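**April – equipment planning, folding cell**

Budget request for the second half of the year has to go in before the end of the month, so writing down where things stand.

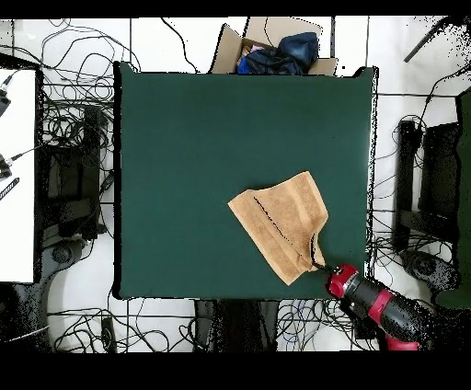
Grippers first. The fingers we have now are fine on thick cloth but slip on anything thin. Rurno quoted 316 for a set of two with softer pads. Tunesum wants 400 for what looks like the same thing, but ships from stock. Leaning Rurno if they can confirm delivery in 14 days. Asked this morning, no answer yet.

Depth sensor. We keep getting holes in the depth data, on the arm and along the edges of the table, and sometimes on a fold in the towel. Before buying a new one, try the loaner from Korletey for a few runs on the same green surface. If the holes are still there, the money is better spent on lighting. Korletey list price is nearly 1000 and I don't want to put that in the request on a guess.

Cables. Too many on the floor. Need trays or floor covers, plus shorter leads where we can get away with it. Ovville site has covers by the length – measure both sides of the table before ordering. Put this under safety, not under robot parts, it comes out of a different line.

Not asking for:
- second arm (next year, maybe)
- bigger table
- bins for the cloth, cardboard boxes will do

To do:
- [ ] chase Rurno on delivery
- [ ] book the Korletey loaner
- [ ] measure for floor covers
- [ ] check if shipping counts against the parts line or is separate

Spare pads: add one extra set if Rurno comes through at the quoted price.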